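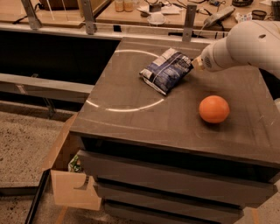 4. Planning and Purchasing

4.1 Starting point

The earlier sections treat the pick-and-place station as a finished system. This section covers how it was paid for and what we would budget differently. Published work on small manipulation setups tends to list the arm and the computer and leave out the rest. In our records the rest took more staff hours than either of those items, and it caused most of the changes to the schedule.

Planning began in September, when Urho Pelkonen drew up a first equipment list from the task descriptions in Section 2. The list had nine lines. It included an arm, a gripper, a camera, a computer, mounting hardware, a work surface, test items, spare parts and shipping. Each line was given an owner, who had to obtain a written quote and a delivery date before the line could be approved. Lines without a quote stayed on the list but could not be counted against the budget.

4.2 Choosing the arm

We compared two suppliers, Sanelness and Enine. Both offered an arm that met the reach and payload limits set by the tasks. The Enine arm had the lower purchase price. The Sanelness quote was higher, but it covered the power supply, the cables, the mounting plate and the first set of gripper parts. Enine sold these separately. Once they were added, the difference between the two quotes was $1,320, still in favor of Enine.

We chose Sanelness in spite of the difference. The deciding point was repair. Enine required the complete arm to be sent back for any joint fault, with a stated turnaround of 90 days. Sanelness would ship a replacement joint to be fitted on site. For a group with a single station, losing the arm for that long would have meant losing most of a test season. A group with several stations could move work between them and might reasonably decide the other way.

We did not put a dollar value on downtime before making this choice, and we should have. The argument was made in meetings and is only partly recorded. A simple estimate of staff cost per idle week, placed next to the purchase price, would have made the comparison easier to review later.

4.3 Work surface and test items

The work surface was the line we cut most. The first plan called for a height-adjustable table with a machined top. This was dropped in the second round of review and replaced with furniture. Figure 3 shows the arm at a dark drawer cabinet, with a crinkled bag and a round orange item on the tabletop. The tip of the gripper is next to the right corner of the bag.

Two costs follow from using ordinary furniture. The first is surface condition. The top in Figure 3 has faint scratches and scuffs, and a large, incomplete ring of light falls on its left half. A vision system has to cope with both. We therefore moved part of the money saved on the table into camera work, under the heading of lighting and calibration. The second cost is access. A cabinet has drawers, and drawers are useful as test targets only if the arm can get in front of them. Reach should be checked against the drawer fronts as well as the top before the arm is ordered. We checked only the top.

Test items were budgeted as a consumable. Hạnh Bạch kept this line and divided it into soft packages, rigid packages and round objects. Soft packages need the most frequent replacement, because the way a bag is creased affects where a gripper can hold it, and the creases change with handling. We recommend buying soft packages in one batch at the start, from a single production lot where possible. Our own purchases were spread over the project, and at one point a supplier changed the print on the package. The recognition tests for that item had to be repeated.

Storage for these items was not on the list at all. Neither was storage for packaging, tools and spare cables. Each needs floor or desk space near the station, and that space has to be agreed on with whoever shares the room. It cost us no money, but it took time to settle, and we suggest adding it as a line with a value of zero so that it gets an owner.

4.4 Mounting and small parts

Mounting hardware was ordered through Namby, which supplied rails, brackets and fasteners. The unit prices were low and the order was approved without much discussion. It was then followed by a number of small repeat orders for brackets with a different hole spacing, longer bolts, cable clips and floor tape. None of these orders was large. The shipping charges were fixed per order, however, and by the end of the project they came to more than the parts they were attached to.

We now draw the full mounting layout on paper before the first order and add a spare for every bracket type. The spares have cost less than a single extra shipment. We also keep one person in charge of all small orders, who holds them until there is enough for a combined shipment or until someone is blocked.

Cables deserve a separate line. They were bought under three headings in our case – computer, camera and arm – and each buyer assumed that another had allowed for the longer run to the desk. The cables had to be bought again.

4.5 Service and reserve

Maintenance was contracted to Võ, a local firm, after the arm was delivered. The contract covers an inspection visit, tightening and lubrication where the manufacturer allows it, and priority for call-outs. We had hoped to negotiate it together with the purchase, which Sanelness was willing to discuss, but our purchasing rules treat equipment and service as separate budgets with separate approval dates. The service budget opened on Wednesday, January 8, 2020, and no agreement could be signed before then. Between delivery and that date the station ran without service cover. No call-out was needed during this period.

The reserve was set as a fixed share of the total at the start and was not revised as quotes came in. It was spent mainly on small parts and cables, as described above, and on replacement soft packages. Nothing was drawn from it for the arm or the computer. For a second station we would keep the reserve at the same level but assign it by line, with the larger part going to mounting hardware and test items. The uncertainty in the arm price was small once a written quote was in hand, and holding money against it kept that money from lines where it was needed earlier.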